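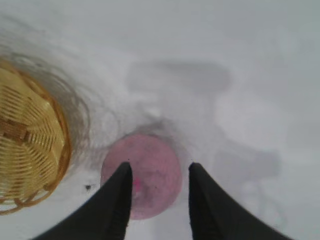

Section 4. Running a Hand-Pack Station with the Zitley Two-Arm Cell

4.1 Scope

This section covers daily set-up, operation and shift handover of a Zitley cell that places single soft items into open baskets. It applies to stations converted from hand packing under the Mukeo line plan. It does not cover the powered conveyor version (see Section 7) or replacement of finger pads (see Section 9).

Read 4.2 before assigning anyone to the station. Most of the trouble reported in the first weeks after conversion comes from duties that were never reassigned.

4.2 Duties after conversion

On a hand-pack station one packer picks, inspects, places and counts. After conversion these duties are split as follows.

Picking and placing: the cell.
Inspection of items: the station attendant, before items are put on the table.
Supply and removal of baskets: the station attendant.
Counting: the Skella controller. The attendant enters rejects by hand.
Stopping the cell: any person at or near the station.

One attendant may look after 2 cells if both are within sight from a single standing position. Do not assign an attendant to a cell and to a hand-pack position at the same time.

NOTE: Piece-rate settings must be removed from the station record before the first production shift. The controller count is a machine count and must not be used to rate an attendant.

4.3 Preparing the table

1. Press STOP on the controller and wait for the amber light.
2. Wipe the tabletop with a dry cloth. Crumbs and specks do not stop the cell, but buildup near the pick point can shift an item.
3. Set one basket on the table within reach of the left arm. Turn an oval basket so that its long side runs left to right.
4. Confirm that the basket sits flat and that no part of the rim is bent inward.
5. Set one item to the right of the basket, flat side down. Leave a clear space between item and rim.
6. Remove cloths, pens, gloves and labels from the table.
7. Step back behind the floor line.

CAUTION: Do not reach between the arms to straighten a basket while the green light is on. Press STOP first, even for a small correction.

4.4 Checking finger clearance

The check is made with the arms raised and the cell stopped.

1. Select CHECK on the controller. Both arms move to the hold position.
2. Stand at the front of the table and look at the left gripper. The fingers must be open and must not press on the rim of the basket.
3. Look at the right gripper. Its fingers must be well above the item.
4. If a finger touches the rim, select RAISE, wait for the arm to stop, and move the basket. Do not push the arm by hand.
5. Follow each cable by eye from the arm upward. A cable that hangs across the fingers must be clipped back before the cell is started.
6. Press ACCEPT.
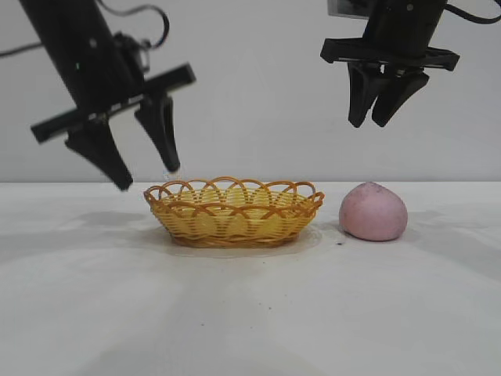

Photo: Mellor Packing Systems

Arms raised above the table with a looped-rim basket. A raised border of this type needs more care than a plain rim, as a fingertip can enter a loop. For looped rims, set RIM TYPE to OPEN before step 1 of 4.5.

4.5 Starting a run

1. Select the item program. Soft rounded items use program SOFT 2.
2. Check that the grip setting reads 900. This is a controller value and has no unit.
3. Press START once. The cell runs a single slow cycle and stops.
4. Inspect the item for finger marks. If it is marked, lower the grip setting by 100 and repeat from step 3.
5. When the item is acceptable, press START again for normal speed.

NOTE: Former packers often judge firmness better than the settings table does. Where the attendant and the table disagree, use the attendant's value and write it in the station log.

4.6 Stops and rejects

If an item is dropped, the cell stops and the amber light comes on. Remove the item, enter it as a reject, and press RESUME. If the same fault occurs again in the same basket, call the line lead and leave the cell stopped.

The attendant is not required to catch up by hand after a stop. Hand placing with the cell powered is not permitted, whatever the state of the order.

4.7 Shift handover

1. Stop the cell with both arms in the hold position.
2. Read the reject total to the incoming attendant.
3. Point out any grip setting changed during the shift.
4. Both attendants sign the log.

Allow paid time for handover on the roster. Hand-pack stations changed over without a stop, and rosters carried forward from that period usually leave no gap.

4.8 Training and rotation

An attendant must complete the stop drill and the clearance check under supervision before working alone. Rotate attendants to other work during the shift. Watching a cell is less tiring for the hands than packing, but attention falls off sooner, and missed baskets are more common late in a long stretch.

Section 4 revised 5 Oct 2025. Replaces all earlier issues of this section.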